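Tools & Kits | Reviews
5 min read

Starnero gripper plate kit, six weeks on the shared bench

The Starnero kit is a set of flat and folded plates, screws and spacers for building a parallel gripper onto the wrist of a small robot arm. We bought one at the Druvurbridge workshop in August, mainly to find out if members could put it together with the hand tools already on the wall. They can. It took me one evening and part of the next, and I had never built a gripper before.

The box is well packed. Screws come in labeled bags, the plates are stacked in the order you use them, and the instructions are a folded sheet with clear line drawings. The text on the sheet is less good. Step 6 tells you to tighten the finger carriage before you have fitted the second spacer, and if you do that you have to back it all out again. I wrote the right order on our copy in pencil.

The plates fit. I checked the holes against the drawing and only had to clean up one of them, with a hand reamer. The black finish scratches if a screwdriver slips, and mine slipped. The motor is screwed in from the back, so you want it wired and tested before you close the housing. I skipped the test, had the plug in the wrong way around, and lost 50 minutes.

Software is the weak part. The Starnero setup program finds the motor and sets the open and closed limits, and that is all it does. There is no force setting beyond low, medium and high. Medium held everything we cared about. High bent a plastic spoon. If you want something in between, you have to write to the controller yourself, and the page that explains how is short. Lucrezia Fabbri got it working and left her script on the shop computer under "grip".

For comparison, we have also used the Bortolotti gripper, which comes assembled. It is quieter and the fingers close more evenly. It is also a sealed unit – when one of the fingers worked loose we could not get at the screw without removing the label. The Starnero can be taken apart with two hex keys. In a shared shop I prefer that.
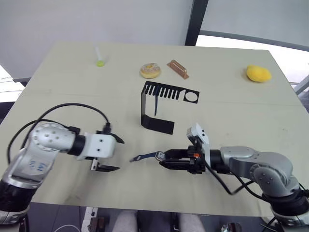
Flirkton Makers, Robotics Bench Group

Soft goods are harder for any gripper than blocks are, and a strap is a good example. With the dark blue one clamped near its buckle or clip, the tip sticks out toward the other arm and there is a fair amount of strap to keep track of. Sheet metal is easier to judge by eye. The slotted black bracket stands on its own foot, so the arms can come at it from either side.

Cable routing deserves more thought than the instructions give it. Leave a generous loop at the wrist and turn the joint through its whole range by hand before you power up. The clips in the kit are small and I replaced them with hook-and-loop ties.

Complaints, in short: the step order, the thin software page, and only 10 spare screws in two different lengths. I would buy it again for a bench where people want to learn how the thing goes together. For a job that has to run every day without attention, I would pay for the Bortolotti.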